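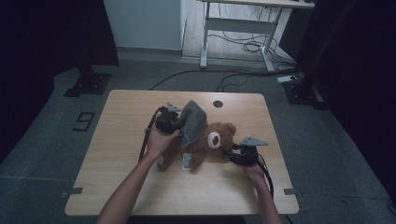

Bears, blankets and one very tired sofa: the toy wash at Dromden

Print this page | E-mail this page to a friend

Well, we got through them all! If you brought a bag of soft toys to the Dromden hall last week, thank you, and if you brought three bags (you know who you are) thank you even more. It was my turn to look after the bear table, which I had been angling for since April, and I have put a few notes together for everyone who asked how it all works.

The idea is dead simple. Families hand in teddies their children have grown out of, we wash them, brush them, mend what wants mending and find them a bit of cloth to travel with, and then they go off to the playroom at Skomurden in time for the summer holidays. Jeanie MacBrayne started it with a carrier bag of rabbits and a borrowed airing rack, and I don't think she expected to be giving up her front room to it every year. The oldest toy handed in this time had 1973 stitched on the sole of his foot, and his growl still works if you tip him up quickly enough. Fergus Shearer wanted to keep him. Fergus wants to keep all of them.

The big brown bears are my favourites and also the most bother. That sort of fur goes into clumps the minute you look away, and you can't just drag a brush through it or you end up with a brushful of bear. I do the arms and legs first with a wide-toothed comb, little bits at a time, then the tummy, and leave the face until I've got my eye in. Noses get checked with a good firm wiggle. A stitched nose is a joy because it doesn't come off in anybody's mouth, whereas the plastic ones I unpick and sew over in dark wool, which takes me most of an episode of whatever's on.

We leave the labels on, by the way. Fouad Benjelloun used to snip them off for neatness until a mum wrote to say her little boy only ever held his bear by the label, and that was the end of the snipping.

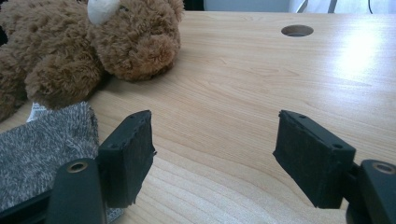
Brown bear on his side on the pale table, with a fuzzy grey sock tucked in under his arm. Look at those curls!

The grey things caused a lot of chat. Anything soft and small will do to go with a bear, so we get old flannels, scarf ends, odd socks, squares of felt, and the children at the other end don't mind in the least what it was before. Grey looks lovely against the brown, I think, though Jeanie says it's drab and would have the lot in yellow. We've agreed to differ, and she did the rabbits.

Kamran Kordestani has been through the mending pile and there are still 7 toys needing eyes, plus an elephant who has lost most of his stuffing out of one leg. If you can sew a ladder stitch (or are willing to be shown, it's very easy) please come along to the next evening, Thu 16 July, from half past six. Bring your own scissors as ours have walked. Tea provided, and Gwenaël Bailly has promised the lemon cake again.

Things we could still do with: toy stuffing, strong brown thread, wide-toothed combs, and a home for the old sofa in the back room, buyer collects, no money wanted.

Print this page | E-mail this page to a friend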